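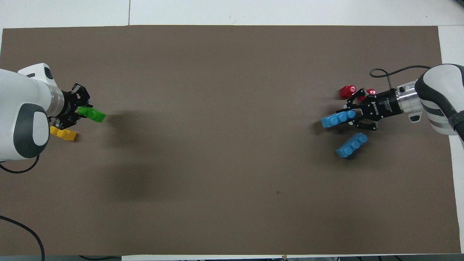

What size block should we start with for a shared play table?

Large blocks with a single row or double row of tall studs suit mixed-age tables best. They can be picked up from any side, they separate without a tool, and a missing one is noticed at clearing time. Small-format blocks can be added later in a separate tray.

Do blocks from different makers fit together?

Sometimes. Stud spacing is the first thing to check, then stud height, then the grip of the underside tubes. Two blocks can share the same spacing and still hold badly. Press one block of each kind together, lift by the upper block, and shake once. If the lower block drops, keep the two kinds in separate boxes. Heretti and Colov blocks from our lending stock pass this test with each other. Han blocks do not, and are lent in their own crate.

Why do you recommend paper on the table?

Three reasons. A glossy tabletop lets blocks slide when they are pushed together at an angle. Paper also cuts down on noise and keeps scuffs off the surface. Matte brown kraft or a similar dark neutral sheet gives good contrast with green, yellow, red and light blue blocks, which helps users with low vision.

What weight of paper?

We stock 100 gsm for single sessions. Sheets of 70 gsm are cheaper but curl at the corners and tear when a block is dragged on its studs. Thicker card is fine if you have a flat place to store it.

Should the sheet cover the whole table?

It does not have to. Leaving a narrow strip of tabletop on one or more sides makes the sheet easier to lift and gives people a place to rest a cup or a pencil. Do not let the sheet hang over the edge. A hanging edge gets leaned on, and the whole layout moves.

Does the sheet need to be taped?

Tape the two far corners only. Use low-tack paper tape, and peel it back on itself slowly. If all four corners are taped, the paper cannot relax after it unrolls and tends to ridge in the middle.

How are the blocks sorted in the lending crates?

By color first, then by length. Hazem Samir tried sorting by length first in November and the crates came back mixed more often, so we returned to color. The color label is on the short end of each tray. Light blue and dark blue are treated as separate colors.

How many blocks are in a standard crate?

Crate 46 is the standard crate, and the number is the block count. The half crate has fewer long blocks and the same base plates. Spare blocks are kept at the desk - ask for them by color and number of studs.

How do I wash them?

Warm water and a small amount of dish soap, in a mesh bag, by hand. Rinse twice. Lay the blocks stud side up on a towel until the undersides have drained, then turn them over. Drying takes 7 hours in our storeroom with the door open. Do not use a dishwasher with a heated drying cycle. Pale colors warp and the grip becomes uneven.

Two blocks are stuck together. What now?

Hold the lower block flat on the table and rock the upper one along its long side, not across it. For two thin plates, attach a tall block on top and use it as a handle. Do not use teeth or a knife - both leave burrs on the edge, and a block with burrs is withdrawn from lending.

Can faded blocks be restored?

Not reliably. Fading does not affect fit. We leave faded blocks in circulation unless the color can no longer be matched to its tray. Red and yellow are the ones we replace most.

Can I leave a build standing between sessions?

At the Resanel room, yes, if it is on its own sheet and the sheet can be slid onto a shelf board. Write the date and a name on the corner of the paper. Builds left without a name are taken apart when the next group sets up.

Who do I contact about a damaged crate?

Meriem Hamdy handles returns and replacement parts. Bookings go to Jhair Pacheco. Please keep the broken pieces and send them back in the crate.

Page last revised 23 Jun 2021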